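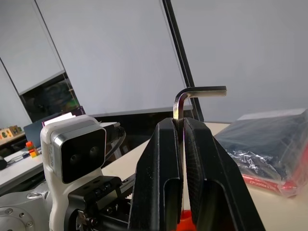
Home | Topics | Grippers | Index

Updated November, by Maribeth Padilla

Gripper comparison testing

Gripper comparison testing is the practice of trying two or more robot hands on the same arm, with the same objects and the same controller settings, in order to judge which is better suited to a given kind of work. It is carried out by equipment makers, schools and small workshops.

Method

The arm is moved to a fixed starting point and each gripper is given a set number of attempts at each object. In the procedure used at the Belmonte workshop, written by Aurel Munteanu, the number is 25. An attempt is recorded as a success when the object is lifted and held for 17 seconds without turning in the fingers.

Test objects

Small, hard objects such as hex keys are common choices. A hex key held upright at the fingertips has little surface for the fingers to press on, and the weight of its short arm lies to one side. Soft goods in plastic bags present a different problem, as the film can slide or fold under the fingers.

Finger types

Two-finger grippers are the usual starting point. The Dratmont and Brolow fingers differ mainly in the stiffness of the tip. In trials led by Leonora Macaraeg, the Dratmont pair held 97 percent of metal objects but did less well on bagged items.

Cameras

A camera at the wrist moves with the gripper and gives a close view of the fingertips. Its mounting must be checked after every change of fingers.

See also: Force control; Tool changers; Wrist cameras

This site uses cookies. Accept | Settings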